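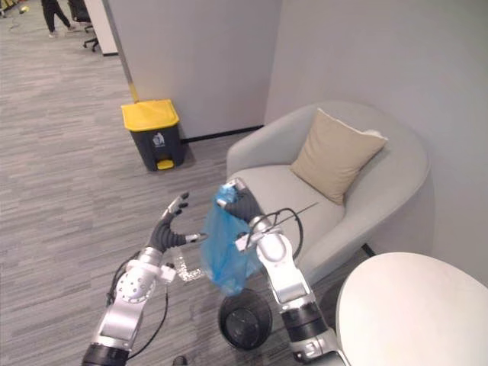 A thin blue bag held over a small black bin.

What are bin bags made of?

Most homes have a bin with a bag inside it. When the bag is full, somebody ties the top, takes it outside and puts a new bag in the bin. It is one of the quickest jobs in the house. The bag itself takes a lot longer to make.

What is it made of?

Most bin bags are made of a plastic called polyethylene. You say it like this: polly-ETH-a-leen. It is made from oil or natural gas, which come from deep underground.

There are two main sorts. One sort is crinkly and makes a rustling noise when you scrunch it up. It is very thin, but strong for its size. The other sort is softer and stretchier, and it doesn't rustle as much. Big bags for garden rubbish are often the stretchy sort.

How is it made?

The plastic arrives at the factory as tiny beads called pellets. They look a bit like grains of rice. A machine heats them until they melt, and then pushes the melted plastic through a ring-shaped gap. Air is blown up the middle, and the plastic swells into a tall tube like a very long balloon.

The tube cools as it rises. Rollers at the top squash it flat. Another machine seals it across, to make the bottom of each bag, and punches a row of little holes so the bags can be torn apart. Then they are wound onto a roll.

Wim Verschueren used to run one of these machines at a factory called Dierckx. He says the hardest part was keeping the bubble steady. If too much air got in, one side of the plastic came out thinner than the other, and those bags had to be melted down and used again.

Why are bags different colours?

Plain polyethylene is clear or a bit milky. To make it blue, green or black, the factory mixes in some coloured pellets. Only a small amount is needed. If there isn't much colour in a thin bag, light can still get through it. The word for this is translucent. You can tell there is something on the other side, but you can't see it clearly. A window made of frosted glass is translucent too.

In some places the colour of the bag tells you what goes in it. Check what your own council does, because the colours are not the same everywhere.

Why won't a new bag open?

A new bag comes off the roll flat, with its two sides pressed tightly together. There is hardly any air between them. The sides can also cling because of static electricity, the same thing that makes your hair stand up when you pull off a jumper.

Try rubbing the open end between your finger and thumb. When the sides slide apart, pull them open and give the bag a shake. Air rushes in and the bag puffs out.

How to put a bag in a small bin

1. Make sure the bin is empty. Wipe the inside if it is sticky.
2. Tear one bag off the roll and find the open end.
3. Open it up and shake some air in.
4. Hold it by the top and lower the bottom of the bag into the bin.
5. Push it down gently with your hand so it reaches the base.
6. Fold the top over the rim all the way around.

If the bag slips down when you drop something in, it may be too small for the bin, or there may be air trapped underneath. Lift one side of the bag to let the air out, then fold it back over.

What happens to it afterwards?

Polyethylene does not rot like an apple core. In landfill it can last for a very long time - scientists aren't sure exactly how long. It slowly breaks into smaller and smaller pieces.

Some bags are made from plants such as corn, and these can be composted. They usually have a special mark on them. Many need the heat of a large composting centre, so they won't all break down in a backyard heap.

You can use fewer bags by squashing rubbish down before the bag is full, and by keeping food scraps out of it. A bin that only holds dry paper may not need a bag at all.

Words to know

Polyethylene: a common plastic used for bags and bottles.
Pellet: a small bead of plastic, ready to be melted.
Translucent: lets some light through, but you can't see clearly through it.
Landfill: a place where rubbish is buried.

Written by Toon Vandenberghe. Last updated Sep 8, 2022.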